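Prothero screening moved to the Grudholm hall: is the talk afterward worth staying for?

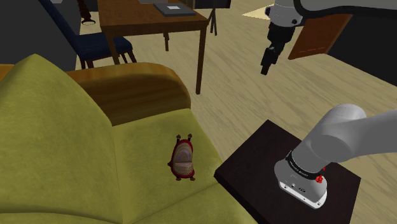
4 min read

Plistuldale Film & Arts Board > Screenings and Events

millrace_9
Saturday, June 13, 2026

The film society has moved the Prothero documentary from the library to the Grudholm hall. Same night, same start time. Tickets already bought are still good. The film is listed at 52 minutes and then there is a panel with two of the people who worked on the sound.

I have to decide whether to book a sitter for the whole evening or only for the film. Has anyone been to one of their panels this year? I went once a long time ago and it was mostly people thanking each other.

tenpennyreel
The April one was good. The editor brought two versions of the same scene and played them back to back, and then took questions. I got home late and didn't mind.

If it's the same moderator I would stay.

halfdozen_eggs
I was at the April one too and I left halfway through. The two versions of the scene were interesting. After that a man in the second row gave a speech about film stock and the moderator let him go on. There were people with their hands up who never got called on.

tenpennyreel
He did go on. I don't think it ruined it.

Nuro_side_door
I'm more concerned about the move. The library room has a proper sloped floor. Grudholm is flat and the chairs are all the same height, so unless you are in the first few rows you are reading subtitles between heads. Prothero has a lot of subtitles. I saw it at the Nuro festival last year and there are long stretches with no English at all.

millrace_9
I didn't know it was subtitled. The listing doesn't say so.

Nuro_side_door
The listing on the society's page doesn't. The printed program does, on the back.

oboe_and_out
Grudholm has better sound than the library by a long way. For a film that is mainly about recording old songs I'd take the flat floor. In the library you can hear the air handling through every quiet part, and this one is nearly all quiet parts.

Doors are at 6:30 if you want a front row. I would get there for doors.

halfdozen_eggs
The sound is better in the middle of the hall. Under the balcony it's muddy. So the good seats for sound and the good seats for subtitles aren't the same seats.

oboe_and_out
I've sat in row three plenty of times and had no trouble with the sound. The speakers were rehung over the winter. When were you last there for a film and not a concert?

halfdozen_eggs
Before that. Fair enough.

culvert_st
Why did they move it at all? The library holds fewer people but I've never seen it full for a documentary.

tenpennyreel
According to the newsletter, the library needed the room back for a school exhibit. The hall charges more, so the society asked for donations to cover the difference. The goal was $2,000 and they were at $515 when I last looked.

culvert_st
That's a lot of money for one night. They could have pushed the date back and kept the library for free.

tenpennyreel
It's for the rest of the season, three screenings. And the panel guests had already booked travel.

culvert_st
All right, that's different. The newsletter should have led with that. I read it and came away thinking it was for this one film.

Nuro_side_door
Seconding that the newsletter is hard to follow. The venue change was under the membership renewal notice. I know two people who are going to turn up at the library.

oboe_and_out
I emailed them about a sign for the library door and they said they would put one up.

millrace_9
Thanks, all. I've booked the sitter through the panel and I'll leave early if the speeches start. Does anyone know if the lot behind Grudholm is open in the evening or if it's permit only?

oboe_and_out
Permit until six, open after that. The entrance is on the river side. The one by the post office is exit only.

halfdozen_eggs
And it fills up if there's a ball game. Park by the feed store and walk over the footbridge.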